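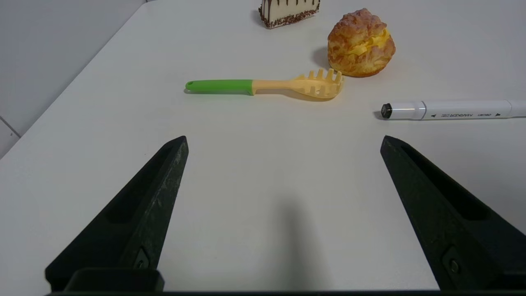 Why Does Bread Have Holes in It?

Have you ever held a slice of bread up to the window and peeked through it? If you haven't, go and try it now (ask first if it's the last slice!). You'll find little holes all over it, big ones and tiny ones, and sometimes one so large that the jelly falls straight through and lands on your knee. So where do all those holes come from? Nobody pokes them in with a fork. They are made by something alive, and that something is called yeast.

Meet the yeast

Yeast is a kind of fungus, which makes it a cousin of the mushroom, though you would never guess it from looking. One yeast is so small that you need a microscope to see it. The yeast you buy in a packet looks like beige sand, and every grain of it is a great big crowd of yeasts, all dried out and resting. They can rest like that for months in the cupboard. Give them some warm water and they begin to wake up, and the first thing they want, just like you on a school morning, is breakfast.

What yeast likes to eat is sugar. There doesn't have to be any from the sugar bowl, either, as flour has plenty of starch in it, and some of that starch gets broken down into sugar once the flour is wet. The yeast gobbles it up and lets out a gas called carbon dioxide. It's the same gas that makes the bubbles in soda, and the same gas you are breathing out right now while you read this.

Stretchy dough

Now, gas likes to float away, so something has to keep it in. That is the job of gluten. When you mix flour with water and then push and fold and squash it (bakers call this kneading, and you say it like "needing"), the dough turns smooth and stretchy. Inside, long strands of gluten are joining up into a sort of net. The gas blows little bubbles in the net, the bubbles get bigger, and the whole lump of dough puffs up like a pillow.

My friend Tassanee Kaewmanee bakes bread most mornings, and when I asked her how long she kneads by hand, she told me she just keeps going until the dough feels like her earlobe. I have tried it, and it really is a good way to check! Pinch your earlobe, pinch the dough, and see if they feel alike. (Wash your hands in between, please.)

Into the oven

In the hot oven the yeast gets very busy for a few minutes, and the gas in the bubbles swells up too, so the loaf gives one last big jump. Then it becomes too hot for the yeast, which stops working for good. The dough around the bubbles turns firm, the gas drifts off, and what is left behind is the shape of every bubble. Those are your holes!

Try it yourself: the balloon trick

You will need a small empty bottle, a balloon, a packet of dry yeast, a spoonful of sugar, and a grown-up to help with the warm water.

Pour in warm water until the bottle is a quarter full. It should feel like bath water. Add the sugar and the yeast, give it a gentle swirl, and stretch the balloon over the top. Then leave it somewhere cozy for 40 minutes. Go and read a book, or draw what you think is going to happen. The balloon should slowly stand up and start to fill with gas. If it stays floppy, your water may have been too hot or too cold, or your yeast may be very old, so have another go with a fresh packet.

Words to remember

Yeast: a tiny living fungus that makes dough rise.
Carbon dioxide: the gas that yeast lets out.
Gluten: the stretchy part of dough that holds the gas in.
Kneading: pushing and folding dough until it is smooth.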